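The bench at the back of the shop

Small electrical repair is mostly a storage problem. The soldering takes minutes. Finding the part, confirming it is the right part and putting the leftover one somewhere it can be found again takes the rest of the afternoon.

Marlene Tiedemann has run the Revier repair shop for seven years out of a former shoe store. The work is pump controllers, irrigation timers, door locks and the odd coffee machine. Most of what comes in has failed in one of a few ways: a tired capacitor, a cracked joint, a solenoid that no longer pulls. The shop holds stock for all of these, and until last January it held that stock in 200 jam jars.

Jars have two faults as parts storage. The neck is narrower than the base, so the part wanted is tipped out along with everything else in there. Glass also stacks badly. Tiedemann replaced the wall of jars with shallow bins, and the benches were rearranged to suit.

The rule for bins is that the wall should be lower than a finger is long. A part can then be picked up without scraping knuckles, and the contents can be checked from a standing position. Square corners waste less bench than round ones. A slight flare to the walls lets empty bins nest. Colour matters less than people expect, provided the whole set is the same and the floor of the bin contrasts with dark wire.

Coils and boards are kept apart. "A solenoid is a lump of metal on a string," says Aiguo Qiu, who does most of the board work. "Put it in with a populated board and it will knock the top off a capacitor before you get it to the shelf." Leads are left in a loose curve. Winding them tightly around the body strains the point where the wire enters the coil, and that is where they break.

Boards lie component side up, one layer deep. Round ones are a nuisance, as they will not sit square against a wall and tend to drift when the bin is carried. Qiu sets them near a corner and moves the bin slowly. Anything sensitive to static goes into a shielding bag before it leaves the bench.

The sorting table is separate from the soldering bench, and pale. Aldana Sosa, who joined as a trainee, picked a matte white top after two weeks of hunting for screws on brown timber. A glossy surface throws the ceiling lights back at the sorter and hides small metal parts in the glare.
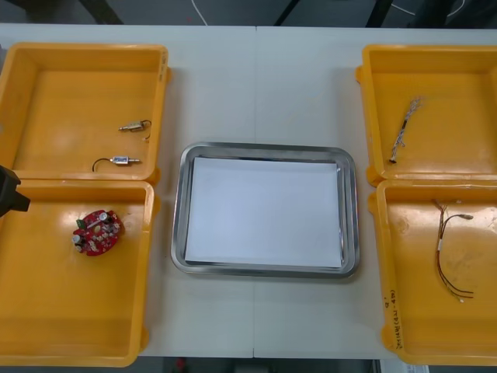 Between the bins goes a metal tray lined with a sheet of plain paper. It is the transfer point: a part comes out of its bin, is laid on the paper, is checked and then goes either to the job or back. The paper stops small pieces sliding and can be written on. Sosa notes the coil resistance next to each part in pencil, and the sheet is changed when the job closes. Completed sheets are folded into the job envelope.

Checking a solenoid takes a meter and a bench supply. Resistance is compared with the rating, then the coil is energized briefly and the pin should move through its full travel without sticking. Drorusix coils, which Revier buys in lots of 50, are tested on arrival. Those that fail are returned in the same carton.

The method has spread a little. Shengli Zeng, who services greenhouse valves from a van, uses the same layout on a fold-down shelf at half the size. He has added lids, which he considers essential on gravel roads and a waste of time anywhere else.

Tiedemann still has some of the jars. They hold washers.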